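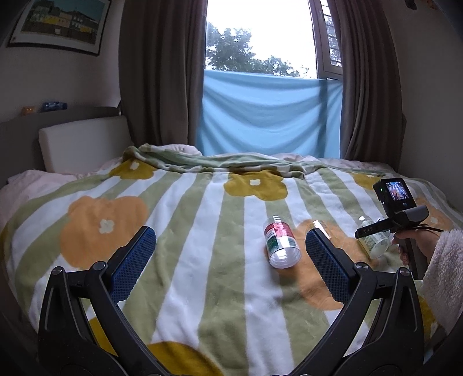 2024-06-18

Sourdough rye, batch 56. Best crumb yet! I cut it at lunch and it held together all the way down to the heel, no gummy line at the bottom, and the smell was pure malt and cider. Writing this up while I still remember what I did, as half of the last batch's notes ended up on the back of an envelope.

Flour was the Sorkdale wholegrain rye, the coarse one, straight from a new sack. Total dough weight came to 1,707 g, which fills the long tin to a finger below the rim. I have been wanting to try a full 1,000 g of flour in one go for ages and this was it.

Starter: the old Granau culture, fed twice the day before. It doubled both times and had that domed top just starting to dimple when I used it. Maximiliano Benítez thinks I should use it later, once it has properly fallen back, for more sourness. He may be right about the flavor, but I like what the younger starter does for the rise. We should bake the two side by side and stop arguing over it.

Scald: a fifth of the rye with boiling water, lid on, wrapped in a towel overnight. By morning it had gone glossy and dark and tasted sweet, much sweeter than the scald in batch 55. The only change was the towel – I used to leave it bare on the counter. Such a small thing! Going to keep doing that.

Mixing was by hand, wet fingers, just until no dry patches were left. No kneading. Salt went in with the scald this time so I wouldn't forget it (see batch 51, the less said the better). Caraway, lightly crushed. I left out the molasses completely and did not miss it.

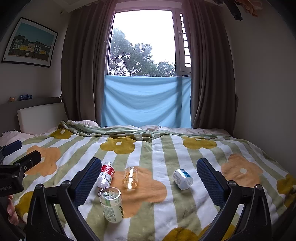 Proof took longer than I planned. I wanted pinholes across the whole top before it went in, and for the first stretch there was nothing at all except at one corner. Then they all came at once, the way they do. I had the oven on too early and had to turn it down and bring it back up, so the oven timings for this batch are not worth copying.

Baked hot with steam to start, then down low for the long part. The Contreras tin browns the sides beautifully but the base comes out paler than the Dovard one did. Next time I'll take the loaf out of the tin for the last stretch and put it right on the stone.

Then the hard part, leaving it alone. 2 days wrapped in linen. I did not peek once. The crust softened just enough to slice without crumbling, and the slices bent a little before they broke, which I have never had from an all-rye loaf before.

Taste: sour at the front, then sweet, then caraway a long way behind. Great with cold butter. Even better toasted, and I say that as someone who usually thinks toasting rye is a waste.

For batch 57:
– same scald, same towel
– split the dough, young starter in one half and fallen starter in the other
– a touch less water, the top sank slightly in the middle
– write down the dough temperature at mixing, I forgot again
– ask Maximiliano if he still has the October notes on the coarse flour, I want to compare proof times

Half the loaf is in the bread box. Help yourselves, but please slice it thin.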